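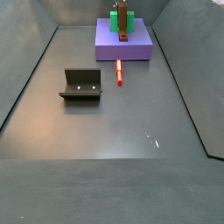

A red peg and a black bracket on the floor of one of our test cells.

About Gavusgate

We put robot arms into small assembly shops, and we spend a good part of our time talking owners out of them. Gavusgate has 22 employees and one long building in Rorkdale. Shireen Mthembu started the company after years on a line where new machines arrived every August and the same people stayed late to clean up after them.

Our trade likes to say that automation "frees people for better work." We have heard that line on plenty of shop floors, mostly from people who don't work on them. Sometimes the better work exists. Sometimes it is the old job with a screen bolted next to it — and a faster pace.

So we ask before we sell. Who does this job now? What will they be doing a year from now, and at what pay? If the owner can't tell us, we don't quote. Zanele Makhubela runs those interviews and talks to the operators without their managers in the room.

Parts handling is where most of our projects begin: pegs, brackets, blocks, the small stuff that wears out wrists. Our Zulu cell is built for it. Every install comes with 36 hours of paid training for the operators, written into the contract, and a review after 60 days. Operators can ask for changes at that review, including a slower cycle. Managers don't always enjoy it.

We don't publish productivity figures. We've seen how they get made.

Visits are by appointment at 305 Privodgate, Rorkdale. Bring one of your operators.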